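Sheyla Bermúdez
29/01/2023

Okay so the bedroom reset is happening today, whether the rest of the apartment likes it or not. Going to post as I go because otherwise I'll sit down and that's the end of it.

First up, all the fleece. I own way too much fleece. Every winter I say I'm done buying it and then Vahidi has a sale and, well, you know.
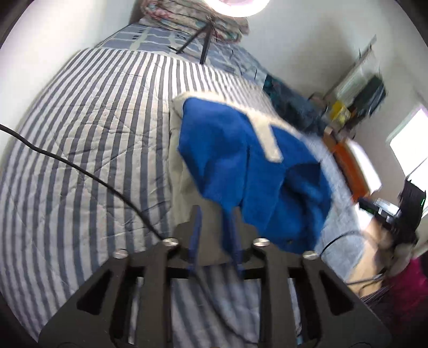
My rule for fleece is no fabric softener, ever! It gets that weird slick feel and stops being cozy. Cool wash, low dry, then a good shake over the bed before I fold (royal blue shows every bit of lint, ask me how I know). Thirds one way, half the other, cream edge tucked inside.

Next is the comforter question. I love my gray-blue stripes but I've been eyeing a plain one from Grirkberg since May. Do stripes make a small room look busier? My sister says yes. My sister also has beige everything, so.

The floral set goes up in the closet for spring. Pink and teal in January just makes me sad lol

Somebody asked about the storage bags from my last thread, they're the Sillex ones, the big size. Zippers still fine after two moves.

Pillowcases tomorrow. I need a snack.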